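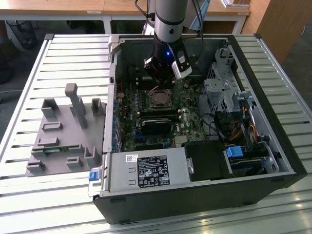
Most people who empty a parent's house do it in one weekend, and the woman who has managed the Kernero resale store in Gotley since it opened thinks that is the root of most of the trouble. Boxes get filled in the order the rooms come, and whoever is carrying them stops looking inside. Dressers arrive with the drawers full. Electronics are their own headache. A black desktop tower with the side panel off and no processor in the socket may be useful to somebody who wants the case, but a family dropping it off often has no idea what is in it or what is missing. "They'll tell you Dad was always working on that one," she said. "So I ask if they've looked for the photos yet. Usually they haven't."

We talked in her office behind the sorting room on a Tuesday, before the store opened. She grew up in Lorklow and cleared her own mother's house there before she took the job. It took 89 days, and she says she would not do it any faster now.

"My brother wanted a dumpster in the driveway the first morning," she said. "I told him to wait. We found the deed to the cemetery plot in a cookbook."

Her advice begins with paper. She tells families to take one room, pull out anything with writing on it, and put it in a single place before moving any furniture. Tax returns, insurance policies and military papers turn up in coat pockets and under shelf liner. The store sends back what it finds when there is a phone number on the donation slip. Many donors leave that line blank.

She is less patient on the subject of china. "Everybody has a set of twelve and everybody thinks theirs is worth 400 dollars," she said. "I have sold sets for 7. I don't enjoy saying that to people."

Furniture depends on size. Small bookcases and kitchen chairs go quickly. Large china cabinets and sleeper sofas can stay on the floor until she marks them down, and the store no longer accepts pianos at all. Mattresses have to go to the county site on Acharya Road, where the line is shorter in the afternoon.

Asked what families regret giving away, she did not mention anything valuable. People call about a potato masher, a bathrobe, a jar of buttons. One man came back for a kitchen radio and found it still on the shelf. A woman asked for her father's work gloves, which had already gone in the trash because of the holes.

"I felt bad about those gloves for a long time," she said. "Now if something is really worn out, I ask before I toss it."

She suggests that each person in the family set aside 3 things before anyone discusses money. After that, in her experience, the arguments are mostly about the car.

The store takes donations at the back door until 4 p.m. Large pieces need a call first, and drawers should be empty.

June | By Staff Writer
Print | E-mail
Shares: 7 | Comments: 3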